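I have been meaning to write about mending for most of the winter, and every time I sat down to do it there was something that needed mending first, so here I am in November with a cup of tea going cold and a darning needle stuck in the arm of the chair where I will certainly find it later with my elbow.

I came to it late. My grandmother darned everything, and I mean everything, dish towels included, and as a child I thought it was a little embarrassing to have a heel that was a different color from the rest of the sock. Then I grew up and bought my socks in big bags and threw them out when they went thin, and I did that for years without a thought. What changed my mind was a pair of wool hiking socks I bought on a trip to Zamside, from a little shop called Flanard that I don't believe is there anymore. They were the most comfortable things I have ever put on my feet. When the left heel went, I couldn't throw it away. I put it in a drawer, and it sat there for two winters, and then one evening I got out a needle and did a truly terrible job of fixing it. It was lumpy and it rubbed. But I wore it, and I was so pleased with myself that I told the mailman.

Since then I've gotten better, mostly by going slower. I used to pull every stitch tight, thinking that tight meant strong, and all I got was a pucker like a drawstring bag. Now I let the yarn lie across the hole and leave a tiny loop at the end of each row, so there's some give when the wool shrinks up in the wash. I start well outside the hole, too, out where the knitting is still healthy. If you start right at the edge, the edge just comes away with the patch and you have a bigger hole than you began with (ask me how I know).

The yarn matters more than I expected. I tried embroidery thread, which looked lovely and wore through in no time, and I tried leftover sweater yarn, which was so thick I limped. What I like now is a thin wool and nylon blend from Wullier. It comes on cards, 3 to a packet, and they sell a gray-blue that is number 619 on their chart and goes with nearly everything I own. I don't match colors on purpose anymore, but I've noticed I reach for that one a lot.

And please look at your socks before they go back in the drawer! That would be my one piece of advice if I were only allowed one. Hold the heel up to the lamp with your hand inside it. If you can see light between the stitches, that's the time to run a few lines of yarn through, while there's still something to hang on to. It takes me the length of a radio program, and I would much sooner do that than rebuild a whole heel from nothing.
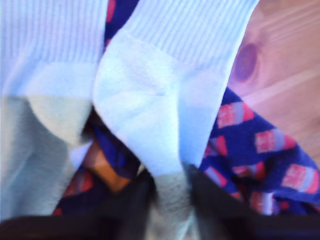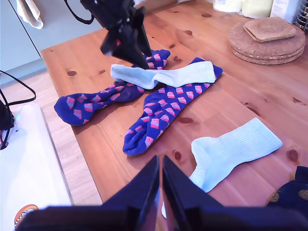

After my last post on this, a reader wrote in to say that I was making it all much too hard, that thin cotton socks aren't worth anybody's evening, and that a person should save the darning for wool and cut the rest up for dusting. I've thought about that a good deal. I think the reader is probably right about the very cheapest ones, where the whole sock goes at once and there's nothing solid to stitch into. But I have a soft spot for ordinary socks. A toe that has popped open along the seam can be closed up in five minutes with plain sewing thread, and then you have a sock again, and the dusting can be done with an old pillowcase.

I should say something about darning mushrooms, as I get asked. Mine is an old one from the Ó Dálaigh estate sale up the road, in a box of buttons and zippers that nobody else seemed to want. Before that I used a light bulb, and before that an orange, and the orange was fine except that it made the sock smell like breakfast. Anything round and smooth will do while you find out whether you enjoy this.

Next I want to try an elbow on a cardigan, which frightens me a bit. The hole is bigger than any I've done and it's right where everyone can see it. I've got the yarn picked out already, a mustard, and I'll let you know how it goes.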